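Forums > Arms and Grippers > Two-arm benches

search this board Search titles only Advanced

Two-finger gripper slips on small parts when the wrist turns - change fingers or change gripper?

Posted by bench_17

I have two arms facing the same table and I'm trying to settle on one gripper for both before November. The choices I have on hand are the Claeys two-finger electric and the Fasard two-finger, which is a little shorter and closes faster. The work is small stuff: plastic blocks, caps, short pegs that go into a plate.

With the Claeys on the right arm, pick up and straight lift is fine. Once the wrist rotates past a quarter turn, the part pivots between the fingers. It doesn't drop, it just ends up crooked, and then it won't go in the hole. I ran the same pick on both grippers, same part, same program:

Claeys, stock fingers: 684 picks, 67 ended up crooked
Fasard, stock fingers: 684 picks, 17 ended up crooked

So the Fasard looks better, but its cable comes out the side and has already snagged on the forearm once. I also lose some opening width, and a few of my bigger parts barely fit. I would like to keep the Claeys if there is a cheap fix. I've tried more force and that made it worse on the softer parts. Controller is a Tindwood on both arms, running the stock gripper driver.

Has anyone gone through this with the same pair?

Posted by tablesaw_ed

Buy the Fasard. 17 is less than 67.

Posted by northlot

I had both of these on a bench for most of a year. Your numbers are close to what I'd expect, but I don't think you're comparing grippers yet. You're comparing finger pads. The stock Claeys pads are hard and flat and the Fasard ones are softer. A flat hard pad on a small part touches in a thin line, and the part turns around that line when the wrist moves. More force doesn't help much with that.

Put the same pad material on both and run it again before you spend anything. Berard sells a sheet you can cut with a knife and glue on. I used the thinner one. Clean the metal with alcohol first and leave it overnight. If you skip the wait, the pad creeps toward the fingertip and you'll be chasing a new problem.

Also check where along the finger you're gripping. Grabbing right at the tips lets the fingers flex apart. Going a little deeper on the part fixed half of my crooked ones, and it cost nothing except a change to one height in the program.

On the cable, I'd treat that as separate. Either gripper will snag if the loop is wrong. Turn the wrist to both ends of its travel by hand, with the power off, and tie the cable down only after that.

Posted by gantry_left

I agree with northlot about the pads. I'd add that the Tindwood driver reports finger position after the close. If you log that number, you can see a bad grip before the arm moves. On my setup a crooked part reads wider than a straight one, so I reopen and try again. That is easier than hunting for a perfect gripper.

Here is how I run a comparison now. It takes an afternoon.

1. Put one gripper on each arm and run the same program on both, then swap the grippers and run it again. If the bad picks follow the arm and stay put when the grippers move, you have a calibration problem. I found one that way and felt pretty dumb about the week before it.

2. Use one part, one plate and one pick height for the whole run. Don't mix in the big parts until the small one is sorted out.

3. Leave slack at the wrist. Mine is a loose loop beside the gripper, fed by a thin cable down the outside of the arm. The small blue part in the right gripper is my test piece, and the dark gray plate under it stays where it is for all the runs. 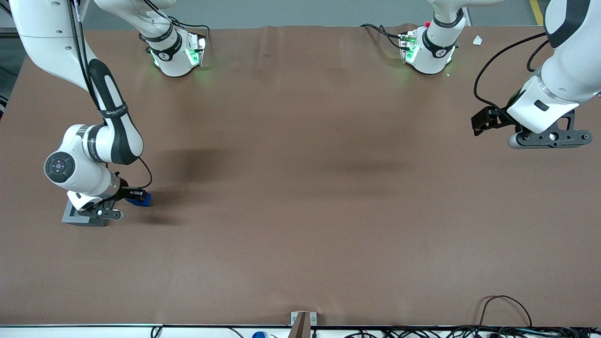
4. Stop at the turned pose for 3 seconds and look at the part before placing it. Otherwise you can't tell if it moved during the turn or when it touched the plate.

5. Write down the pad material and the force setting with every run. I have a whole page of results I can't use because I left that out.

If the Claeys still does worse with matching pads, then I'd believe it's the gripper. The Claeys fingers are longer, so there is more room for flex. You can buy a shorter set, though I haven't tried them.

Posted by bench_17

Thanks. I cut pads from the Berard sheet and they're on both grippers now, drying until tomorrow. I was gripping at the very tips, so I'll drop the pick height too, in a second run so I don't mix the two changes. I didn't know about the position readout. Will post the numbers when I have them.

Contact the moderators | Board rules | Copyright the posters | Back to top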